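**Re: Painting old bedroom furniture, is sanding really needed?**

**mossyporch**
Hi all! I picked up two nightstands at the church sale in Standmont (30 dollars for the pair, I'm still pleased with myself) and I'd love to paint them gray before my sister visits in May. The old varnish is shiny as a plate. My neighbor swears you can skip sanding if you buy the right primer, and my arms are hoping she's right.

**tallowandtwine**
Oh, what a nice project! I've skipped it plenty of times with a bonding primer, and the dresser in my hallway has been going strong for years. Wash it well with dish soap, let it dry overnight, and go.

**bristemora_bill**
Going to disagree, friendly as ever. I skipped it once on a desk and the paint came off in sheets under my coffee mug. A light pass with 200 grit takes ten minutes a piece, and you aren't trying to get down to bare wood, only to take the shine off.

**tallowandtwine**
Bill, you put hot mugs on everything, I'm not sure that's the primer's fault :)

**mossyporch**
Okay, okay, I'll sand a little! Mine will be a bit like this gray one, with the open shelf, and I even like the worn look on the front lip.

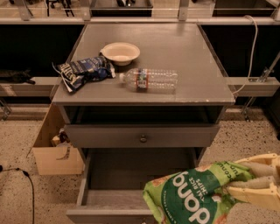 How long should I wait between coats?

**bristemora_bill**
Four hours if the room is warm and dry, and overnight if it's been raining. Then leave the tops bare for a good week or two, longer if you can stand it, as the paint keeps hardening well after it feels dry to your hand.

**tallowandtwine**
On that one we agree. I'd put wax on the top too, but Bill will have opinions.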